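The Flower Hour in Granumgate

In the robotics class at the technical college in Granumgate, the hardest exam of the year has no written part. The students must teach two arms to put tulips in a vase.

"When I tell my parents what I study, they think I became a florist," says Banafsheh Naseri, who came to the course after two years of nursing school.

Tulips, vases and black grippers, at work on the table
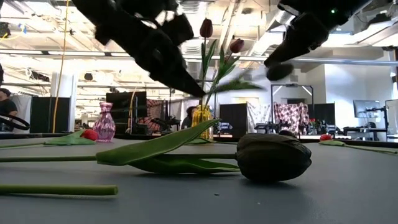
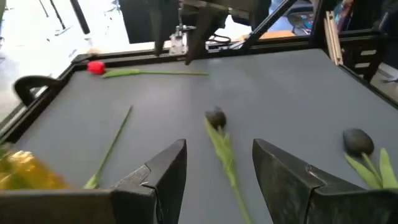
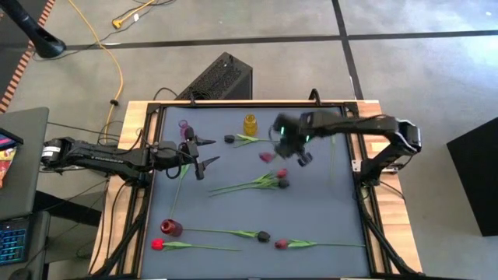 Kumudini Navaratnam has taught this class for 8 years, and she learned her trade in Colombo, in a repair shop for sewing machines. She does not believe in clean exercises. In her first year, she let the students stack cubes, and everybody passed, and she was not happy with it. A cube has the same shape wherever you touch it. A tulip has a heavy head on a long stem, and its leaves go where they want. Two of them can lie together in a bundle, a red bloom and a dark one with their leaves spread out to the same side, and the student must decide which one to take first and from where. "Cubes forgive you everything," she says. The flowers are artificial, so they can be picked up again many times in one afternoon.

This year she has 27 students, and they work in small teams. Each team must record 39 good attempts before June. An attempt is good when the stem stands in the vase and the vase is still standing too – the second condition gives more trouble than the first.

Dinesh Pathirana and his partner Ildikó Borbély called their project Altotard, a name they refuse to explain. Dinesh wants to go fast. Ildikó writes every mistake in a green notebook, with the time of day, and she has noticed that most of them come shortly before lunch.

Their teacher reads the notebook with great interest. She gives points for it, sometimes more points than for the flowers.

In the last week, the teams will show their work to visitors from the partner school in Sisholm. Banafsheh has already invited her parents. Her mother asked if she should bring a vase.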